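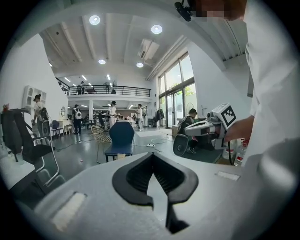 Looking After Your Handheld Gripper: Frequently Asked Questions

Hi, I'm Sanaa Ashour, and I look after the handheld grippers at Gunivell. I get the same questions over and over (usually while I'm holding a screwdriver and a coffee), so I finally wrote the answers down. If yours is missing, come find me at the bench.

How often do I need to clean the finger pads?

At the start of every shift, please! The ribs on the inside of the pads pick up lint, cardboard dust and hand cream like you wouldn't believe. Wipe along the ribs with a damp lint-free cloth, then let them air dry. No alcohol on the rubber. I did that for my whole first month here and wondered why the pads were going shiny and hard.

When should the pads be swapped?

I change ours every 2,000 open-and-close cycles, or earlier if a rib has torn. The counter is on the status page, under the battery reading. Always change both pads together, even when one looks perfect. A new pad against a worn one closes a little crooked, and then you get to do the zeroing twice.

How do I change them?

Power down and unplug first. Squeeze the trigger halfway so the fingers sit open, then back out the two small screws behind each pad. The old pad slides toward the tip. Slide the new one on until it clicks, put the screws back, and stop when they're snug. Finger tight plus a quarter turn is plenty. The inserts are brass in plastic and they strip so easily (ask me how many I've replaced this year... or don't).

What about the square marker on top?

Treat it like a camera lens. The tracking depends on those black and white squares being flat, clean and matte. Dry microfiber only, and keep your fingers off it when you pick the unit up. If a corner starts lifting, don't press it back down with tape, even clear tape. The glare will drive the tracker crazy. Bring it to me and I'll print a fresh panel.

My reading jumps around when I hold perfectly still. Is it broken?

Probably not! Nine times out of ten it's one of these, and I check them in this order:

Smudge or scratch on the marker
Cable plug not pushed all the way in
Sun coming straight through a window onto the marker
A loose screw under the marker panel

The sun one fooled me for ages. I had a unit that misbehaved at 4 p.m. and was fine every morning, and I'd taken the whole thing apart before I thought to move to the other side of the room.

How do I zero the fingers?

Close them fully with nothing in between, hold for a count of five, and press Set on the status page. Open all the way, hold again, press Set again. You should see a travel figure come up. On our Worix controller a healthy unit shows something close to 1,047. If yours is far off that, look for grit in the slide and try again before you change any settings.

Does the cable need looking after too?

More than anything else, I'd say. Most of the repairs I do are cable repairs. Leave a loose loop near your elbow, don't wrap it around the body when you put the gripper away, and try not to step on it (I know, I know, there's cable on every floor we work on). Once a week, run it slowly through your fingers and feel for flat spots or kinks. If you find one, tag the cable and take a spare.

Can I oil the slide?

Only with the dry lubricant in the Trostetti tube, and only a dab. Spray oil creeps onto the pads and then nothing grips. I keep the tube in drawer 9.

Someone dropped one. Now what?

Don't power it up yet. Give it a gentle shake and listen for rattles, look for cracks at the base of the fingers, and check that both fingers move without scraping. If all that's okay, plug it in and zero it. If anything seems off, put a red tag on it and leave it on my shelf with a note saying how it landed. The note really does help!

Where do spare parts come from?

We order through Nguyen-Tran. Pads and screws are always in stock here, and marker panels I print myself. Fingers and trigger springs have to be ordered, so tell me early. The spring is part 47 on the drawing.

Is there a time when I can watch you do one?

Sure, I strip and rebuild a unit every Saturday morning and I'm happy to have company. Bring your own if it needs work and we'll do it together.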